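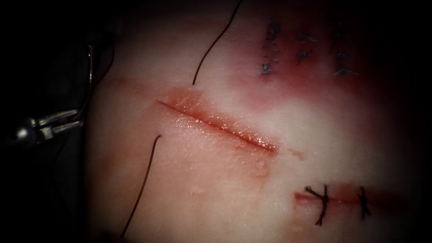 She has been making practice pads for suturing in a rented unit at the edge of Durkthorpe for five years, and before that she worked in a bakery. She mentions the bakery early in our conversation and returns to it often. "People laugh, but it is the same hands," she told me. "You mix, you pour, you wait, you cut. And if you were impatient, you see it the next day."

Her firm is called Kernora. It has two employees, she and her cousin, and it sells most of its pads to teaching rooms where students learn to close a wound. I asked her first what a good pad must do, and she did not speak about colour or about how real it looks. She spoke about the edge.

"When you cut it, the edge should come up a little. Skin does this. In the cheap pads the cut just lies there like a cut in a rubber mat, and the student learns nothing about where to put the needle in. I want to see a small lip on both sides."

The shine is also a question on which she has opinions. Her first customers asked for a dry surface, easier to store and to wipe. She made it for one season and then stopped. On a dull pad, she explained, everything is too easy to see. A surface with some gloss gives reflections, and the student has to learn to look past them and find the line of the cut. The same is true for the red tint. She puts it around the incision and lets it spread as it wants. "I don't paint a border. A stain has no border."

We talked for a long time about the thread. She does not produce it, she buys it from a supplier called Sendeo, but she watches how it is used on her pads and she had much to say. She prefers dark thread for beginners. The moment she finds most interesting is when the first stitch has been put through at the end of the cut and is not tied yet, with one strand going up and the other going down.

"Everybody wants to tie immediately. I say to them, please wait. Look at your two ends. Look where the thread goes in and where it comes out. Is it the same distance from the cut on both sides? If not, take it out now, it costs you nothing. After the knot it costs you."

I asked if students listen to this. "Some," she said, and laughed.

She is not a surgeon and she is careful to say so. What she knows about stitching she has learned by sitting at the back of courses, with permission, and by practising in the evenings. She told me that she needed 40 attempts before she made a row of stitches she was not ashamed of. She still begins at the narrow end of a cut, because a teacher once showed her so, and she admits that other teachers do it differently.

One thing that surprised me is that she likes to have more than one cut on the same pad. I had supposed that a fresh pad was used for each exercise. She finds this wasteful. An incision that is already closed can stay next to an open one, and the student can compare. "You have the old work beside the new work. It is very honest. Sometimes the old one is better, and then we have something to talk about."

Small faults do not trouble her much. From time to time a bump like a blister appears in the surface, and in the beginning she threw such pads away. Now she sells them, at a price 15 per cent lower, and one school asks for them specially. "A patient also has bumps," she said.

The recipe has changed many times. In April she lost a whole batch after she had changed the base layer, and it tore when the needle was pulled through too quickly. She went back to the older mixture, which comes from a firm named Koubek and is more expensive. I asked whether she would try again with the cheaper one. She thought about it for a moment and said perhaps in the winter, when there are fewer orders.

At the end I was allowed to try. I held the curved needle too near to the tip, and she corrected me without a word, by moving my fingers. My stitch went in at one depth and came out at another. She looked at it for some time. "Leave it there," she said. "Make the next one beside it."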